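Explore > Machines > How Things Get Looked After

2nd June

Reading time: 6 minutes

How do you look after a robot's hands?

Your hands fix themselves. Scrape a knuckle, wait a few days, new skin. Pretty good deal. A robot's hands can't do that, so a person has to check them, clean them, tighten them up and sometimes swap bits over.

At Cornby, a big workshop full of robot arms, that's a job that never really finishes. The arms practise kitchen stuff – picking up a spatula, shifting a plate, moving a cup from one side to the other. Easy for you. Hard for a robot! And hard on its fingers.
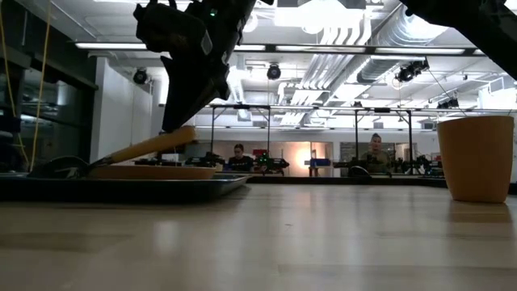
By Gilberto Huanca
Robot minder and writer, Cornby

First, some words you'll need

Arm: the long part, with joints in it like your shoulder, elbow and wrist.

Gripper: the hand. The grippers I look after have two fingers. Not five. Two is plenty for holding a spatula by its wooden handle.

Cell: one table plus all the gear that works at it. Arms, frame, cameras, cables, the lot. We call ours Weldu, becuase "the kitchen table one" took too long to say.

Frame: the metal posts and bars that hold everything up. Boring looking. Super important.

OK. On to the checks.

Check 1: Stop!

Before anyone puts a hand near a gripper for a check, the arm gets stopped. Properly stopped, with the power to the motors switched off. Then we wait and look. A little green light doesn't mean "go ahead and touch" – on these arms it only tells you the electronics are awake.

Jummai Haruna taught me this when I started. She made me say "stopped, off, looked" out loud every single time. I still do. People laugh. Fine.

Check 2: Posts and bars

Push on the frame. Does it wobble? If the frame moves even a tiny bit, the arm thinks the table is somewhere it isn't. Then it reaches for a cup and closes its fingers on air. Or knocks the cup flying.

There are 12 bolts on the Weldu frame that we check by hand. Each one has a stripe of paint running across the bolt and onto the metal beside it. If the stripe lines up, the bolt hasn't turned. If it's crooked, out comes the wrench. Clever trick, that. You can spot a loose one from a metre away.

Check 3: Eyes

Robots need to see what they're doing, so there are cameras about. Some look at the whole table. Some ride along near the wrist and get a really close view of the fingers.

Lenses get dusty. Also fingerprints, mostly mine. A soft dry cloth, small circles, no spit. (I have seen someone use spit. Not naming anybody.)

After wiping, we look at what each camera sees. Is it sharp? Pointing the right way? A bumped camera is sneaky – the picture looks nice, but everything is a little to the left of where it should be.

Check 4: Fingers

My favourite. The wrist camera makes this one easy, you get to see the fingers the way the robot does. Look along the edges for scuffs. Look at the gap between the two fingers.

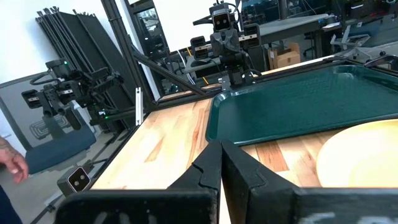
What are we looking for?

Scuffs on their own are OK. Think of the toes of your school shoes. They get scraped and they still work as shoes. A crack is different. A crack means that finger comes off today.

Then the squeeze test. We put a soft block between the fingers and tell the gripper to close up gently. Both fingers should press evenly. If one gets there late, or the block twists, something is bent or a screw has come loose.

We keep a tally of squeezes too. In the last batch before a finger swap, Weldu's busiest gripper did 1,435 of them. Its neighbour did 588. You can guess which needed new fingers first.

Check 5: Putting it back to zero

Here's a funny thing about robot joints. They have to be told where "straight" is. You know where your elbow is with your eyes shut. The arm needs a starting point to measure from, and we call that zero.

So when we've swapped a finger or tightened a joint, we move the arm to its starting pose and set zero again. Then a slow test. Reach out, close, open, go back. We run it at low speed first, with a person near the stop button the whole way thru.

If it all goes well, the arm can go back to practising with the plates.

What if something's wrong?

We write it down. Even small stuff. Clicky noise, warm motor, cable rubbing on a post. The next person might not hear the click, so the note has to do the hearing for them.

Try it at home

Hold two wooden spoons, one in each hand, and pick up a cup with them. A plastic one please! Now wrap a rubber band around the end of each spoon and try again. Which was easier? Now push one band up a bit so the spoons don't match. Did the cup twist? That's your squeeze test.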